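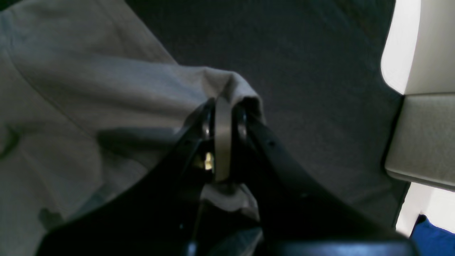
Ticket subject: Club season rewards missing after promotion, two members of same club affected
Game: Flimberg Football, PC version
Status: Solved
Category: Online clubs / Rewards

Hello support team,

I am the captain of the club Traltwood in online clubs mode. In October we finished the season in second place and got promoted to Division 3. The reward screen said every active member receives 3,000 club coins and the away kit. Most of our players got it. Two members did not get anything, and I am one of them.

What I have tried already:
- Restarted the game and the launcher.
- Signed out of my Nisia account and signed in again.
- Verified the game files. No errors were found.
- Left the club menu open for the evening, as an older topic in this forum suggested. No change.

I did not leave the club and join again. I read that this can delete the appearance record, and I don't want to lose my matches.

My balance before the last match was 2,231 coins and it is still the same now. The match itself is counted correctly, I can see my goal and my rating in the history.

Reply from Nisia Support

Thank you for the detailed report. Please tell us which position you and the other member used in the last match, and if one of you changed the player name during the season. Please also send the club ID from the club settings page.

Reply from ticket owner

I sent the club ID by private message. I played as left back, the other member as goalkeeper. We both changed our player name in the middle of the season. I had not thought of this before. The other players in the club kept their old names, I asked all of them in our chat.
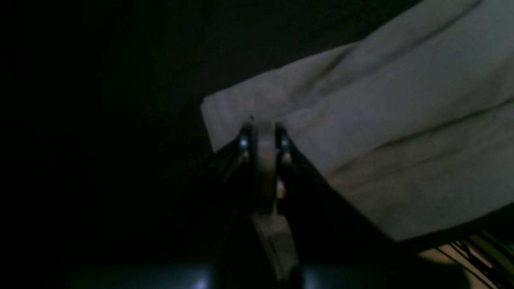
Gripper holding light gray cloth

Reply from Nisia Support

This matches a known problem. After a name change, the reward service can still look for the old name when the season closes. Your matches are stored under your account number, so they are safe. We have sent both accounts to the Baptista team, who run the rewards server. Please do not change the name again until the ticket is closed.

Reply from ticket owner

Understood, we will leave the names as they are. One more question: will the away kit come together with the coins, or must the captain unlock it again in the club shop? The kit is shown there with a lock for me, but the other players can wear it.

Reply from Nisia Support

It comes together with the coins. Please don't buy it in the shop, we can't refund club items.

Reply from ticket owner

Update from this morning: the coins arrived at 7:40 and my balance is now 5,231. The kit was still locked at first. I closed the game fully and started it again, and then the lock was gone. The goalkeeper has his coins and kit too.

You can close the ticket. Thank you for the help.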